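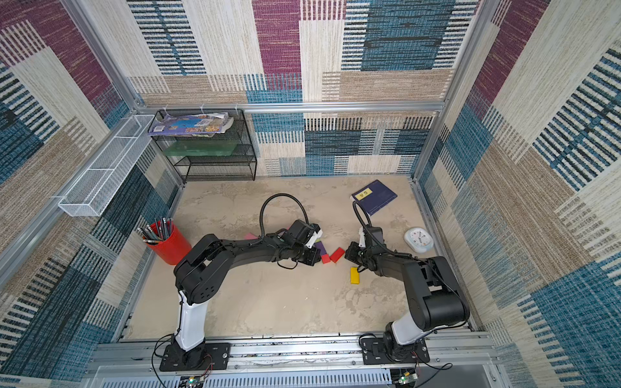
Step 2. List every item the station needs before requesting a quote

Departments often budget for the arms alone and return later for the remainder. A two-arm tabletop station should be entered on the Ollside purchase form as one request, with the following lines:

Arms, grippers and base plates
Aluminum rail and enclosure posts
Wall covering
Control boards, wiring and spare cables
Task objects, such as colored blocks, books and a pen cup
Shelving and baskets

Cables that loop above the wrist need slack for the full reach of the arm. Enter the longer length when the supplier offers a choice.

Step 3. Set the budget lines

The enclosure and rail are charged to furnishings, with a ceiling of $1169 per station. Spare parts are charged to supplies, with a ceiling of $791. Task objects may be bought locally, up to $60, and do not require a quote.

Step 4. Request quotes

Obtain quotes from Cillico, Mansilla and Bemedum. Each quote must state the delivery time, the warranty period and the price of a replacement gripper. Quotes older than 3 months will be returned to the department.

Step 5. Submit the request

Attach the quotes and a floor plan showing the bench and the nearest power outlet. Requests received by the end of August are considered for the following budget year.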